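Session 4: Artificial flowers in a small arrangement

Tutor: Sudheer Sastry

Last session covered containers and foam. For this one, bring your Skaltanura pack, wire cutters and a ruler marked in millimetres.

Start with the tallest flower. Decide its height against the container before cutting anything, and bend the stem over to check the line. A single stem set on the diagonal needs a shorter one near its base, or the arrangement looks as if it is leaning.
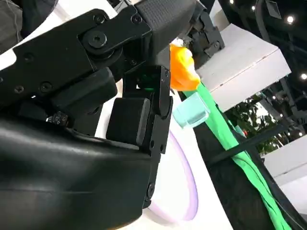 Leaves come next. Fabric leaves usually arrive flattened from the box. Open them out by hand, working from the stem to the tip, and leave 50 mm of bare stem at the bottom for the foam. Petals that have creased in storage can be eased apart with the fingertips. Keep some of the crumpling in tulip shapes, as fully smoothed petals look stiff.

Orange and other strong colours should go in early, with paler flowers placed to suit them.

For February: finish one arrangement and write a 500-word note on your choice of heights. Hand both to Hrvoje Georgiev in the Prukar room.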